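# Teaching by hand at Hultbridge

In May we started to record breakfast tasks in our small workshop. Rahel Camenzind wears the glove and moves her own fingers, and the robot hand copies her. Alois Mösli looks after the Stokivix software and writes down each try. We are still learning this work, so please read our notes as notes of beginners.

One session is 18 tries, with a break after 7 of them. The glove becomes warm and the person wearing it gets tired sooner than we expected. Rahel prefers the early morning. Until now we have kept 183 tries and thrown away 70, mostly for a bad start position.

## The breakfast table

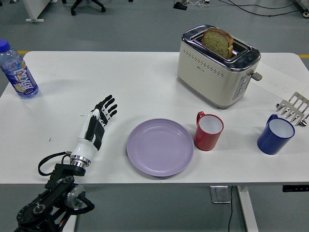
Our starting position took many discussions. Alois wanted the fingers closed, Rahel wanted them open and a little curled, and we now do it her way. The plate goes beside the hand, then come the red mug and the dark blue one, with the bread already standing in the toaster. Between two tries we change only one thing, so that we can compare the recordings later.

Questions about the glove go to Rahel, and questions about the files go to Alois.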